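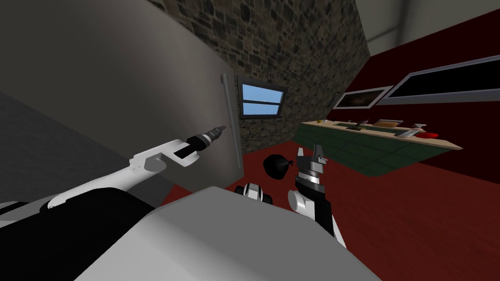 The fault was first logged in January. In 33 of 100 runs of the simulated kitchen task, the software at Morau recorded a secure grasp while the fingers of the gripper stood open. The planner accepted the record and moved on to the next step.

Usha Fernandes, who leads testing on the Fidska program, halted the trials the same day. "A dropped bag in a simulation costs us very little," she said. "A false report of a grasp beside a person could cost a great deal." 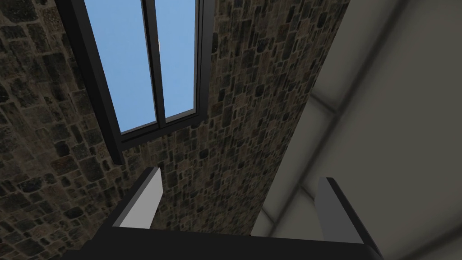 **Morau Safety Review Group - Perkudmont Office**

The review traced the error to a contact check that ran before the fingers had finished moving. On an upward reach, the check could return the result of an earlier grasp. Line 1020 of the control log showed the old value each time.

Vernon Landry, who wrote the review, recommended two changes - a finger-width reading before every lift, and a full stop when the two signals disagree. Both are now in testing. No date has been set for work on hardware. 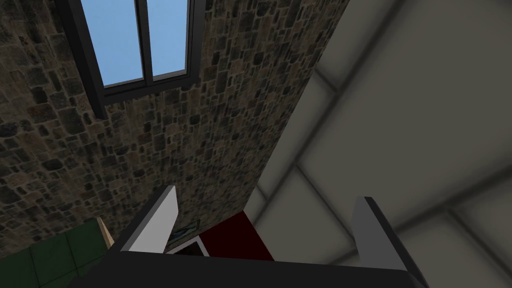
*Gripper fingers in the open position, Fidska kitchen simulation.*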